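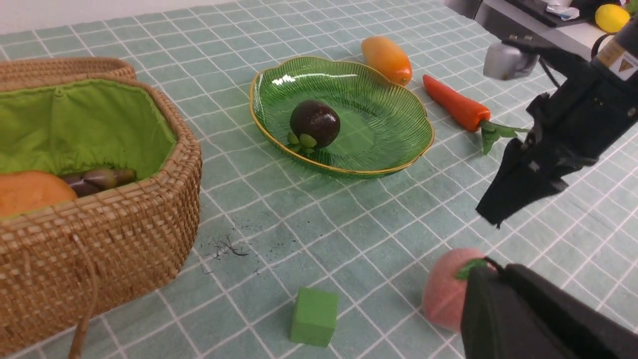 Wicker basket with green lining and the green glass dish, on the checked tablecloth

From: Nevzat Eren
To: Iltside allotments list
Date: Wednesday, April 2, 2025
Subject: Re: [iltside] Starting eggplants, and the water question

Hello all,

I answer to the message of last week about eggplants, and after it I have one point about the water meter. I am sorry for the delay, I wanted to look in my notebook first.

> I have the new half plot next to the Stullent Road gate. I would like
> to grow eggplants this year but my neighbor on the plot says it is too
> cold here and I will only get leaves. Is she right? I sowed Sanora
> indoors two weeks ago and nothing has come up. Also, does anybody know
> how the water is charged for half plots? My letter says 216 but it
> does not say 216 of what.

First the seeds. Two weeks is not long for eggplant. On my kitchen shelf they need up to three weeks, and when I moved the tray near the radiator they came in nine days. Please do not dig in the pot to look, I did this in my first year and I broke the ones that were coming. If there is nothing after 30 days, sow again, you still have time.

Your neighbor is right for the plots at the bottom, near the ditch. The cold air stays there in the morning. By the Stullent Road gate you have the wall, and I think you will be fine if you wait with planting out until the nights are mild. I grew up in Kurtuluş, where my grandmother had eggplants in oil cans on the balcony, and she brought them inside every evening until she was sure. I do the same with pots now, but I use the shed.

What I do after that:

- One plant in one large pot, or two feet between plants in the ground.
- I pinch the top when the plant is as high as my knee.
- I leave five or six fruits on each plant and take off the later flowers. In August this feels like a waste, but the small late ones never became anything for me.
- I cut them while the skin still shines. When it is dull the seeds are already brown and the taste is bitter.

Sanora I have not grown myself. The packet I saw in the shop said it is early, so it is probably a good choice for us. If somebody on the list had it last year, please write how it was.

Now the water. The 216 is the share in gallons that is included for a half plot per month. A full plot has double. Above this you pay by the meter. The letter was clearer two years ago, there was a table on the back side, and I would like to have this table again.

My own point is this. The meter on the middle path showed 1,764 when I read it in the fall, and on Saturday it showed 853. A meter cannot go backward, so either it was changed in the winter or one of the numbers was written wrong. I have both in my notebook, with the dates, but it can be my mistake. Does anybody have another reading from the same meter? I do not want to make trouble for anyone, I only want to know before the first bill comes.

The hose at that tap is also dripping again at the connection. I put tape on it, but it needs a new washer, the three-quarter size.

I have four spare eggplant seedlings of the long type, name unknown, from saved seed. They are small but strong. Write to me off the list if you want them, first come.

With kind regards,
Nevzat Eren
Plot by the middle path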